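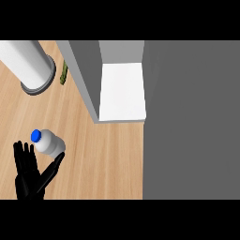 Posted by Wubit Dinsa in Floors and Finishes
15 replies, 234 views

Oiling a pine floor in a back bedroom, how long between coats?

We moved into a terrace in Nokley last spring and I have finally got the carpet up in the back bedroom. The boards are old pine, sanded by a man from Kistmont who did a fair job apart from the corners. I want a matt oil on them and no orange if I can help it. I like a pale honey colour with the grain showing and a plain mid grey next to it, so the walls will be grey.

The tin says eight hours between coats. The man who sanded it said leave it a full day. The room faces north and there is no radiator in there at the moment. Which would you go with? And is two coats enough for a bedroom?

hobnail
A full day. Tins are written for a warm room with the window open. Two coats is fine for a bedroom, three by the door if you can be bothered.

marrowfat
Eight hours is fine if you put it on thin. Most people put far too much on, then blame the tin when it stays tacky. Wipe off what hasn't soaked in after 15 minutes and you can go again the same evening.

hobnail
Not in an unheated north room in March you can't. I did ours that way and the second coat was still marking a week later. Had to rub the lot back by the window.

marrowfat
Then it was on too thick. I've done four rooms in this house and never waited overnight.

Wubit Dinsa
Thanks both. It is the Leka oil in the clear matt, if that makes a difference. I can put a fan heater in there for a few hours.

tilly_p
Don't point a heater at it. Warm the room first, turn it off, then oil. We used a white-tinted oil to keep the colour down because clear took ours much darker than I wanted. Wet a bit of board with a damp cloth and that's near enough the colour you'll get with clear. If you don't like it wet you won't like it oiled.

Wubit Dinsa
Tried the damp cloth just now in the alcove. It goes a fair bit darker but I can live with it. More yellow than orange. Will it go orange later?

tilly_p
Pine always goes more orange with daylight, whatever you put on it. North facing will slow it down. Move the rug now and then or you'll have a pale patch.

Ostler
What did he finish the sanding with? If he went too fine the oil won't go in properly and you'll get shiny patches. We were told to stop at 120.

Wubit Dinsa
He said 100 with the big machine and 120 round the edges. The edges do look a bit different from the middle if you get down low.

Ostler
That'll be fine. Corners you can do by hand with a scraper, it's an hour's work. Do it before you oil because you will see it afterwards.

marrowfat
Has anyone mentioned the gaps? I'd fill or leave, but decide now. Slivers of pine glued in look best. Filler falls out.

hobnail
Agree on the filler. We left ours open and the draught is noticeable in winter, but there's no insulation under it.

Wubit Dinsa
Leaving them for now. The gaps are small apart from one near the chimney breast.

Another question while you're all here. Skirting is coming off to be stripped. Grey paint on the walls first, or floor first? I have a tub of Ferkell emulsion in a mid grey left over from the landing.

tilly_p
Walls, then floor, then skirting back on. Dust sheets don't catch everything, and emulsion on bare pine goes straight into the grain. If you do drip, let it dry and sand it out, don't wipe it.

marrowfat
I'd do the floor first and cover it with hardboard. Opposite advice again, sorry.

Wubit Dinsa
Walls are done, two coats. First coat of oil went on the floor this morning, thin, wiped off after a quarter of an hour as suggested. I'm leaving it until tomorrow to be on the safe side. Used less than I thought, so anyone buying for a small room should try the 500 ml tin before the big one.

hobnail
Good. Keep the rags outside, laid flat, until they've gone stiff. They can catch fire if you screw them up in a bin.

Wubit Dinsa
They're on the washing line.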